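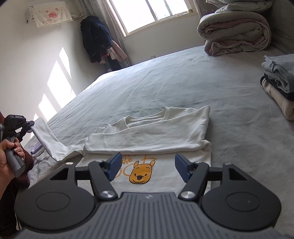 Figure 4. Folding a sweatshirt with a pair of hand grippers: one sleeve already across the chest, the other held at the cuff.

Section 3: Your first folding shift with the grippers

I wrote this section after my own first month on the Hudima folding crew, so it's the stuff I wish I'd had on a card in my pocket. If you came over from hand folding at the Pillay laundry, like I did, your job changes more than you'd think. You used to get judged on the pile at the end of the day. Now the folding itself is the product, because the Dranex folding line learns from your recordings, and a sloppy sleeve gets learned right along with the good ones!

Before you start

1. Charge both grippers to at least 70 percent. (They'll run on less, but a session that dies halfway through a sweater has to be thrown out.)

2. Squeeze each one open and closed a few times. The finger pads should meet evenly at the tips. If a pad is twisted, straighten it now.

3. Lay the piece out flat with room for both arms to stretch. A bed or a big table is fine. Keep your finished stack off to one side where your elbow won't catch it.

4. Start the session on your tablet and wait for the tone.

Folding a long-sleeved top

5. Bring one sleeve in across the chest and let go.

6. Pinch the other sleeve by the cuff. Keep the free gripper open, just over the fabric, until you know where it's going next.

7. Carry the cuff across slowly. Slower than that. I still rush this one.

8. Smooth with the sides of the pads, then fold the body and move the piece to the stack.

Note: Dropped a cuff? Keep going and pick it up again with the gripper. The line needs to see recoveries too, and you don't lose any credit for them.

Caution: Never reach in with a bare hand while the session is running. Stop it first, fix the fabric, and start a new one.

Caution: Keep loose cuffs and drawstrings on your own clothes away from the linkage. It pinches, and it doesn't let go politely.

Breaks and pay

Your wrists will get tired in places they never did before. Switch to sorting or tagging after every 3 sessions, and yes, that time is paid at the folding rate. We had to ask for that one, and it's been in the shift rules since Monday, August 7, 2023. If your schedule in the Climatgate app doesn't show the switch, tell your shift lead before you clock out.

Older sheets still list a target of 164 pieces per shift. That was the hand-folding number, so cross it out. Section 4 covers towels and fitted sheets.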